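Hodaven
Inicio · Quiénes somos · El cuaderno Wurness · Cursos · Contacto

Quiénes somos

Bienvenidos a Hodaven, y gracias por pasaros por esta página, que siempre nos queda más larga de lo que teníamos pensado. Somos una escuela de Pronmont dedicada a enseñar buenas prácticas a las personas que trabajan con brazos robóticos: cómo se prepara una mesa, cómo se escribe una tarea para que otro la entienda, cuándo se para y quién decide que se para. Empezamos siempre con tareas pequeñas y domésticas, como colocar un comedero doble en el contorno azul que le corresponde, y casi siempre las empezamos en simulación.
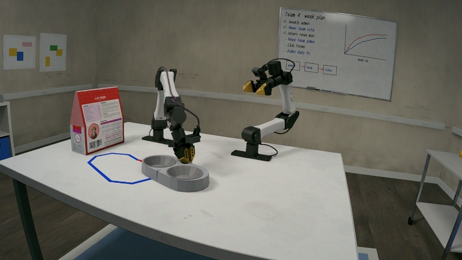 La mesa del comedero, con el contorno azul, vista también desde arriba:

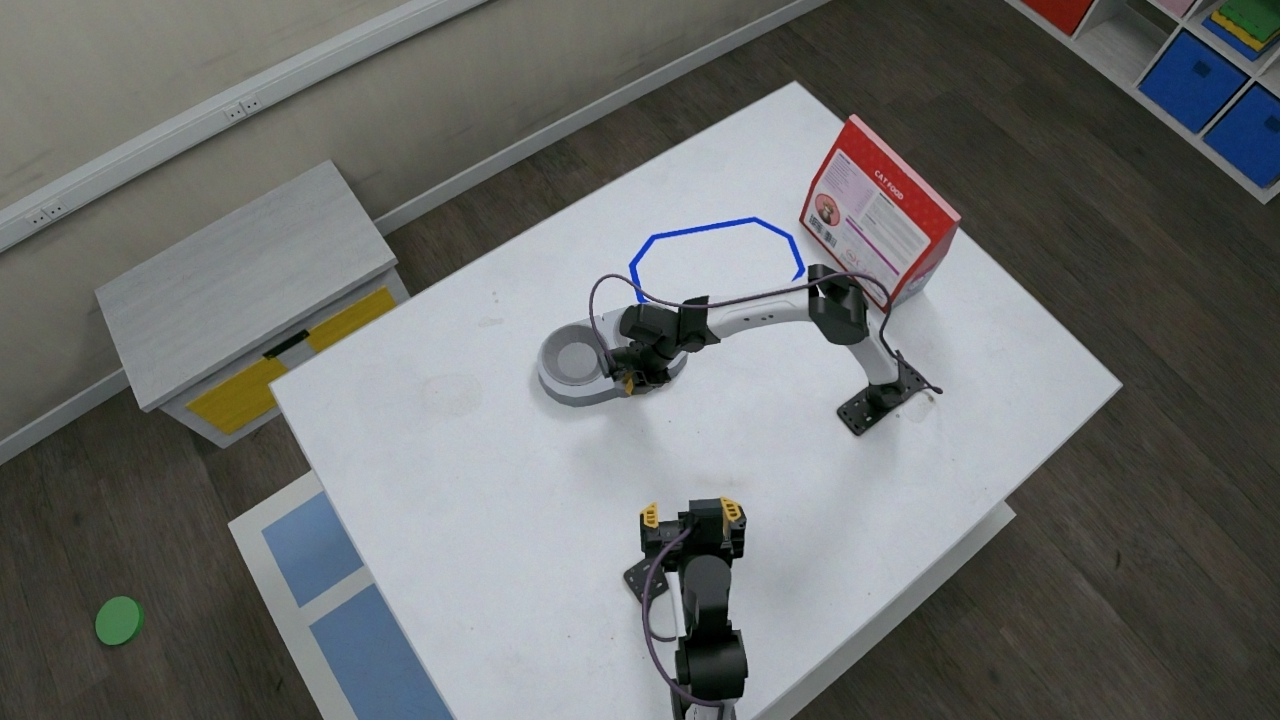
De dónde venimos

Hodaven nació de una queja. Kiều Vi llevaba años entrando en talleres y laboratorios a revisar puestos de trabajo con robots, y volvía a casa contando siempre lo mismo: que las máquinas estaban bien elegidas y bien montadas, que la gente sabía programarlas, y que en la pared no había ni una sola hoja que dijera cómo se trabaja aquí. Cada cual tenía sus costumbres, algunas estupendas (de verdad, hemos copiado muchas), pero vivían en la cabeza de quien las tenía. Cuando esa persona cambiaba de empleo, las costumbres se iban con ella en la misma caja que la taza y la planta.

Así que Kiều convenció a Osaze Ibrahim, que por entonces daba clases de automatización en un instituto, y entre los dos escribieron un cuaderno de pocas páginas, fotocopiado y grapado, para un curso de septiembre al que se apuntó más gente de la que cabía. Aquel cuaderno se llamó Wurness, que era el nombre de la calle donde estaba el local, y con Wurness se quedó aunque después nos mudáramos. Todavía guardamos un ejemplar de la primera tirada, con las erratas corregidas a boli y una mancha de café en la portada que Osaze asegura que no es suya.

Desde entonces han pasado por nuestros cursos unas 400 personas: técnicas de mantenimiento, estudiantes de grado, profesores de formación profesional, gente de almacén que de un día para otro se encontró con un brazo en su línea, y hasta un matrimonio jubilado que se apuntó por curiosidad y que sigue viniendo a las jornadas abiertas —con bizcocho, además—. A todos les agradecemos las preguntas, que son las que han hecho crecer el cuaderno.

El cuaderno Wurness

Hoy el cuaderno tiene 26 normas. Podrían ser más, y de hecho cada primavera llega alguien con una lista de propuestas, pero nos hemos impuesto que quepan en un documento que una persona pueda leerse en una tarde sin perder el hilo. El cuaderno complementa la normativa de seguridad que se aplique en cada centro y en cada país; esa hay que conocerla y cumplirla igualmente, y dedicamos a ello el primer bloque de todos los cursos.

No vamos a copiarlo entero, pero sí nos gusta enseñar unas cuantas normas, tal como están escritas, para que os hagáis una idea del tono:

Norma 1. Antes de mover nada se dice en voz alta qué se va a mover. También cuando se está solo en la sala.

Norma 4. La tarea se escribe con el objeto, el punto de partida y el punto de llegada. «Poner el comedero en su sitio» no es una tarea; «dejar el comedero dentro del contorno azul, apoyado y con las pinzas retiradas» sí lo es.

Norma 7. Las marcas de la mesa se dibujan antes de empezar y no se tocan hasta que la sesión se cierra. Quien crea que una marca está mal puesta lo apunta y lo discute después.

Norma 9. Con dos brazos sobre una misma mesa hay que decidir por escrito cuál cede el paso. Si no está escrito, ninguno de los dos arranca.

Norma 12. Los cables se repasan con el brazo extendido y con el brazo recogido. Un cable que va holgado en una postura puede ir tirante en la otra.

Norma 15. Todo objeto que esté en la mesa forma parte de la tarea, aunque no haya que cogerlo. Se anota en la ficha igual que los demás.

Norma 18. Un ensayo fallido se guarda con el mismo cuidado que uno bueno y con el mismo formato de nombre.

Norma 23. Cualquiera puede parar. El que para no tiene que justificarse en ese momento.

La norma 15 es la que más discusiones trae en clase. Siempre hay alguien que pregunta por qué hay que apuntar el paquete de comida para gatos si lo que se mueve es el comedero, y entonces Osaze, que disfruta muchísimo con esto, le pide que planifique una trayectoria que pase por la parte de atrás de la mesa. La norma 23, en cambio, no la ha discutido nadie, aunque cuesta más de aprender de lo que parece, sobre todo a quienes llegan de sitios donde parar estaba mal visto.

Por qué empezamos en simulación

Nos lo preguntan a menudo en las visitas y lo contamos con gusto. En simulación el alumno puede equivocarse cien veces en una mañana con la misma mesa y el mismo comedero, y volver al punto de partida en un momento. Eso nos permite insistir en lo que de verdad nos interesa, que es el hábito: rellenar la ficha, decir la tarea, mirar los dos brazos antes de mover uno, comprobar el contorno desde más de un punto de vista. En nuestra experiencia, quien se salta la ficha en la pantalla se la salta también en el taller.

También tiene sus trampas, claro, y en el cuaderno hay un apartado entero sobre ellas. Una mesa simulada no se cojea, nadie deja encima unas llaves, y la fricción es la que uno haya puesto en un parámetro. Por eso pedimos que en cada ficha figure si el ensayo es simulado o real, en la primera línea y con todas las letras. Mezclar unos con otros fue un error que cometimos nosotros mismos en los primeros tiempos, y nos costó un invierno entero ordenar el archivo. Tươi Phan, que fue quien lo ordenó, prefiere que no le recordemos aquel invierno.

A propósito del archivo: tiene 2303 fichas y se puede consultar en la escuela con solo pedirlo. Hay de todo, desde recogidas impecables hasta comederos boca abajo, y muchos alumnos nos dicen que es lo que más les ha servido. Leer cómo otra persona describió un fallo, con calma y sin echarle la culpa a nadie, enseña bastante sobre cómo describir los propios.

Quién hace qué

Kiều Vi dirige la escuela y revisa todas las versiones del cuaderno. Si le escribís con una duda de redacción os contestará con tres alternativas y un comentario sobre las comas.

Osaze Ibrahim coordina los cursos y da el bloque de tareas con dos brazos. Los grupos le tienen mucho cariño y algo de respeto, por lo de la trayectoria.

Tươi Phan lleva el archivo, las plantillas de las fichas y el calendario de consultas.

Tài Đặng prepara los escenarios de simulación y las mesas del taller, y procura que unos y otras se parezcan. Suya es también la colección de objetos de práctica que llamamos Ông, que se presta a otros centros en cajas numeradas, con su inventario y sus instrucciones de devolución.

Keerthana Kurian atiende a las empresas y a los centros que quieren adoptar el cuaderno. Hace una visita antes de proponer nada, y suele quedarse un turno completo mirando y preguntando.

Cómo trabajamos con otros centros

El cuaderno Wurness se puede usar libremente, entero o por partes, y solo pedimos que se indique qué versión se está siguiendo y que los cambios propios se marquen como propios. Nos parece muy bien que los haya. Un laboratorio universitario y una línea de empaquetado no tienen las mismas prisas ni los mismos riesgos, y sería raro que les sirviera la misma hoja palabra por palabra.

Lo que no hacemos es certificar. No damos sellos ni placas para la entrada, y si alguien os enseña una con nuestro nombre os agradeceríamos mucho que nos avisarais. Al terminar un curso entregamos un justificante de asistencia y el cuaderno con las anotaciones de cada uno, que a nuestro parecer vale bastante más que el justificante.

Cada septiembre abrimos el plazo para proponer cambios. Se puede escribir desde cualquier centro, sin haber sido alumno, y todas las propuestas reciben respuesta, también las que no entran. Basta con contar la situación que las motivó, la norma a la que afectan y cómo quedaría el texto. Si viene acompañada de una ficha, mejor todavía.

Venid a vernos

Las jornadas abiertas se anuncian en la sección de cursos. No hace falta saber programar ni haber tocado nunca un brazo robótico; hay un ejercicio pensado para quien viene de nuevas, que es justamente el del comedero, y siempre hay alguien del equipo al lado para acompañar. Si venís en grupo, escribid antes a Keerthana para que os reserve sitio, y decidnos por favor si alguien necesita una mesa más baja o una silla.

Página revisada el 2026-05-14 por Tươi Phan.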